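Left handheld gripper drops out mid-task, right one fine – cable or firmware?

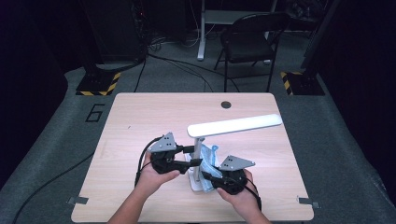
Sadia Ghumman
The left unit of our Mohmand handheld pair stops reporting jaw position during a session. The log shows the encoder value freezing at whatever it last read, and after 256 missed packets the recorder closes the channel and raises a fault. The right unit keeps logging. The task is taking a disposable face mask off the base of a desk lamp, so both hands work close in on either side of the pole, and the left cable has a long run off the table and across the carpet. It failed in 11 of 40 runs. Nearly all of those were in the second half of the run, when the left hand lifts and turns outward. Restarting the recorder clears it. Jaw motion feels normal by hand throughout.

Already tried: different port on the computer, lower sample rate, reinstalled the driver. No change. I would like to know which it is before I send the unit back, as Udenow quotes three weeks for repair.

Atif Ghauri
Cable or connector, very likely. A firmware hang would not care which way your wrist is turned.

Swap the two cables at the gripper end and leave everything else alone. If the fault moves to the right unit, it is the cable. If it stays on the left, it is the socket or the board behind it. Do at least ten runs before deciding, given your failure rate.

Then look at strain relief. With a run that long the connector carries the weight of everything hanging off the table edge, and every outward turn pulls it sideways. Tie the cable to the forearm with a soft strap, leave a small loop of slack at the wrist, and clamp it once more at the table edge. Keep people from stepping on the floor section. Also check that the mounting plate screws have not worked loose – on one of ours the plate had shifted enough to press on the plug.

One more thing. A frozen value is worse than a missing one. Set the recorder to write a null after the first few lost packets, and throw out the tail of any run where the position is flat while the hand is moving.

Drorkanico
had the same with a Bretex pair, new cable fixed it. dont bother with firmware

Sadia Ghumman
Swapped as suggested. The fault moved to the right unit on the fourth run, and again on the ninth. Pins in the plug look fine but the jacket is soft just behind it. Replacement ordered, and both arms are strapped now. I am still going through the old logs for flat sections.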